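Nov 30, 2019
By Shahzad Malik

Humidity control in the Hindelthorpe paper store

The store keeps 69 boxes of parish and estate papers, the oldest dated 1666. The new dehumidifier from Siddiqui has been set to hold the room at its target through the winter. Readings are taken at the door and at the rear shelving, and the two sensors now agree. 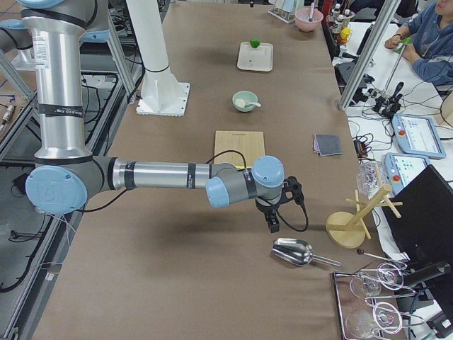 Should boxes be moved off the outer wall before the cold weather? Only the bottom row needs to move, and a gap of 20 centimetres is enough for air to pass behind it.

Lids should stay on. Silica gel packs go in the six map drawers only — the boxes buffer themselves well enough. Packs are to be dried out in January and weighed before they go back.

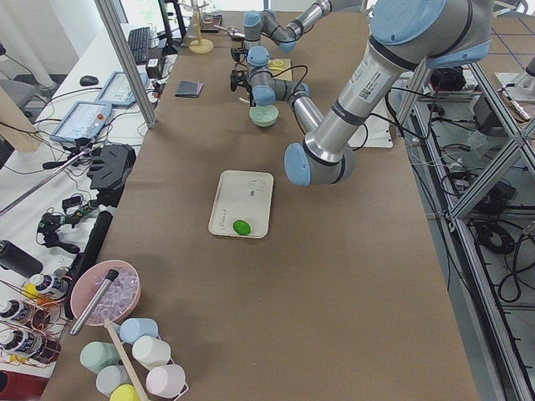
Lurine wrote in to ask whether the door sensor reads high after every visit, and suggested leaving it out of the weekly average. Values logged while the door is open will be marked and left out from now on.

Old paste labels remain the weak point. They lift at the corners when the air is dry and go tacky when it is damp.

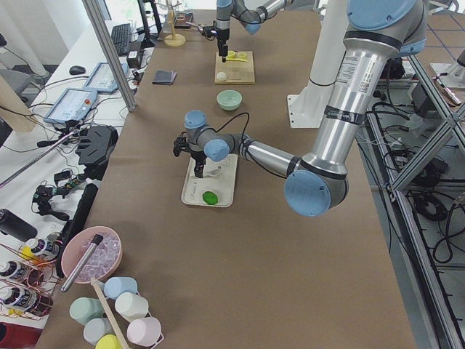 Labels for the Pedinano bequest will be written in pencil on acid-free card and tied on. Adhesive stock is not to be used on any box. A barcode sticker of the sort on the upper silver section of the nearer arm suits bare metal, and may go on shelf uprights. Card and string can be collected from the sorting room.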